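Notebook, thread and knots bench, Proltport
February, afternoon, continued from the morning page

The cord for the clamp is changed and the tester goes again. I kept the old cord in the drawer with a label, in case Dinesh wants to look at the worn place. It was worn on the side which touches the pulley, not at the end where I always looked.

Zero was checked with the empty clamp, then with the 2000 gram weight. The reading came back to zero after I removed the weight, but slowly. I wrote the value only when it stopped moving. Please do the same, Ajith, when you continue with the second spool, otherwise our numbers will not be comparable.

Purpose of this series, for those who did not see the earlier pages: we want to know if the black braided thread loses knot security when it has been kept in the humid cupboard. The straight pull strength we already measured and I have no more questions about it. The knot is another matter. In the straight pull the thread breaks, and everybody agrees on what happened. With the knot it can break beside the knot, or slip a little and then hold, or slip until it opens, and the person at the bench has to decide what to call it.

Until now we called everything "failure", and this was my mistake. When I read the January pages again I could not separate the knots that opened from the threads that broke. From this page on there are three words only: broke, slipped, opened. "Slipped" means the cut ends became visibly shorter but the knot held until the break. If you are in doubt, write the doubt next to the number and keep the thread in a paper envelope.

The 14 knots from the dry spool were tied by me, all at the same table, before lunch. Square knot, with one additional throw. I tied them around the plastic tube and slid the loop off afterwards, as Karthikeyan showed us. The ends were cut to the length of the mark on the ruler. I noticed that my later knots lie flatter than the first ones, so the order of tying should also go in the table. I have added a column.

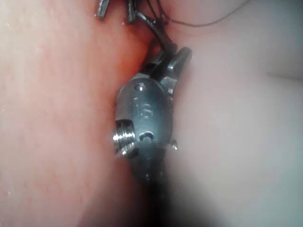
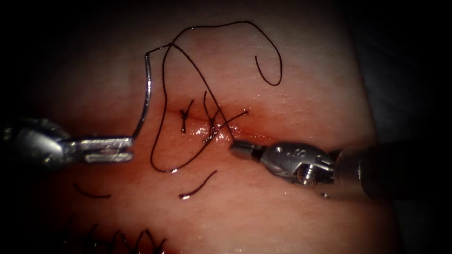 Second picture: the short slit in the pad, with the black thread.
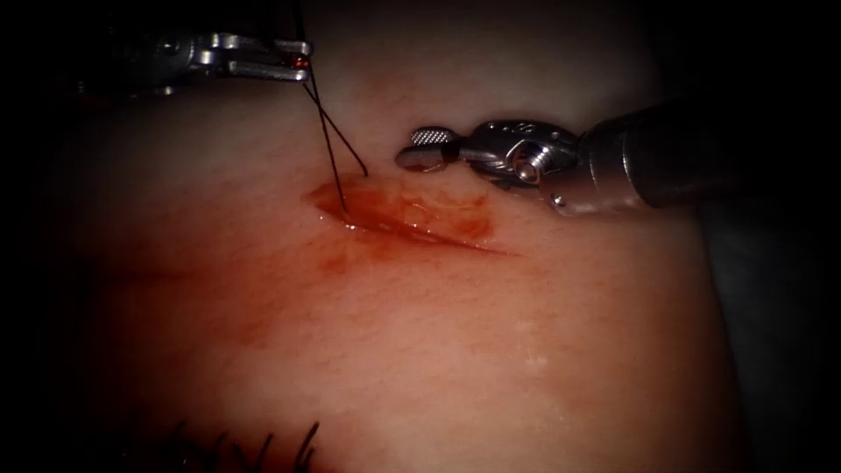 Result for the dry spool: most broke, 2 slipped, none opened. Both of the slipped ones are from the beginning of the series, when my hands were not yet warm to the work. I do not want to conclude from this. Rekha thinks that the difference between two people tying will be larger than the difference between the dry and the humid spool, and if she is right we are measuring ourselves. Her proposal is that each person ties from both spools without knowing which is which. I agree with it. Ayman can wind the thread on plain cards and keep the list in his own notebook until we finish.

About the humid cupboard. The small hygrometer on the upper shelf and the one on the lower shelf do not agree. I exchanged them, and the difference stayed with the shelf, so both instruments are probably fine and the cupboard is really more humid at the bottom. The spool was standing at the bottom all the time. I have left it there, because to move it now would spoil the comparison, but the shelf must be written on every page. On the January pages it is missing.

The door of this cupboard does not close by itself. One has to lift it a little and push. I found it open this morning and I do not know for how long it was so.

Thread order: Ikwood answered that the same lot is finished and they can send the next one. I asked them to wait. If we mix lots in the middle of the series we cannot use any of it. What remains on the humid spool should be enough for the blind tying if we do not practice with it. For practice please take the blue thread from the open box, it is of no value for the measurement.

A remark for the table. I was typing the breaking values in grams and Dinesh had typed his in newtons, in the same column, and the file accepted this without complaint. I converted nothing yet. I have marked his rows yellow and will sit with him to check against his paper notes, since some rows could be either by their size.

Still to do:
Wind the cards (Ayman).
Put felt or tape on the clamp jaws, the thread is marked where they hold it and two of the breaks were very near to this place. I have put a small c beside these rows.
Ask Rekha for how long a knot should rest before pulling. Mine rested over lunch, which is not a procedure.
Repair the cupboard door.

Left the tester switched on, cover over it.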